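Notebook, June, 4:40 pm. Leadership interview series, edit bench

Eirini Athanasiadis episode, second pass. Raw file is 46 min. Guest audio good, host audio not so good, low hum under everything til the break. Hum gone after the break, so something got unplugged or switched off. Ask Lukville studio what changed.

Tried the notch filter on host track only. Better. Took a bit of chest out of the voice, backed it off, can live with it. Settings saved as preset 301 on the bench machine, please dont overwrite.

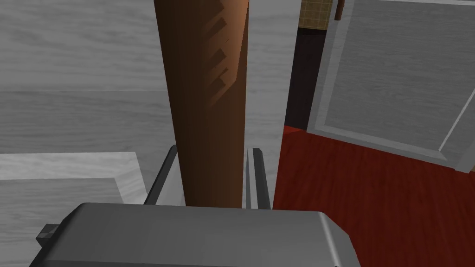 Structure is the bigger problem. She starts with the merger (Plarkum buying the Rustby plant) and it's all org charts before we hear one thing about her. Want it to start small and open out. Same profile as the brown rolling pin or bat shape, narrowest near the base and getting a bit wider on the way up, and the stepped notches only come in high on the right side. So: one small story first, the first staff meeting where she admitted she didn't know the pay system. Then team, then company, then the scholarship fund. Chapter breaks bunched late, where the topics really do change. Currently they are every few minutes and it feels like a slide deck.

Moved the staff meeting story to the top. Works cold, no host intro needed before it. There's a breath at the cut that sounds like two people, crossfade fixed most of that.

Host questions: cut 7. Most were the same question about vulnerability asked again with different words. She answers it best the second time ("I told them I was wrong and then I had to sit there"). Keep that one, lose the rest. Check nothing later refers back to the ones we lost.

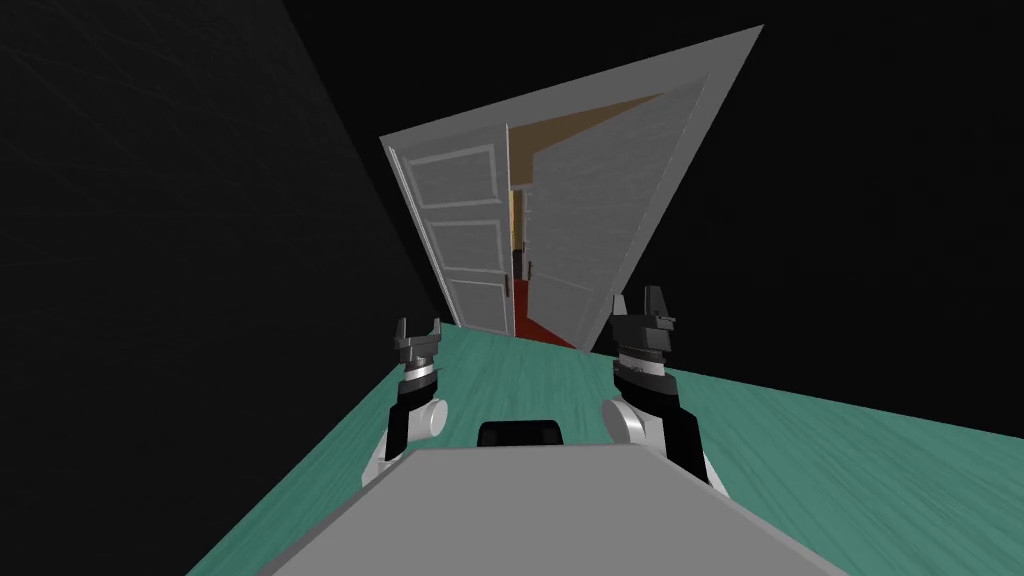

Also check the scholarship bit against her notes. On tape she says the fund started before the merger, her prep sheet has it after. Emailed her office, no reply as of 4:15. If no answer, trim the sentence, the story stands up without it.

Papadakis spot goes in at the break. Their script has changed again, use the shorter read. Level is hot compared to the interview, pull down 2 dB and listen on the cheap speakers as well as the cans.

Still to do
- room tone patch under the laugh
- show notes, first draft is too long and gives away the staff meeting story
- transcript: keeps spelling Athanasiadis three different ways, fix by hand
- ask Lukville re hum (see top)

Did not get to the outro. Old music runs past her last line and steps on it. Try starting it on the host's thank you instead, tommorow.

Bounced a rough mix to the shared folder, review copy only, do not send to guest.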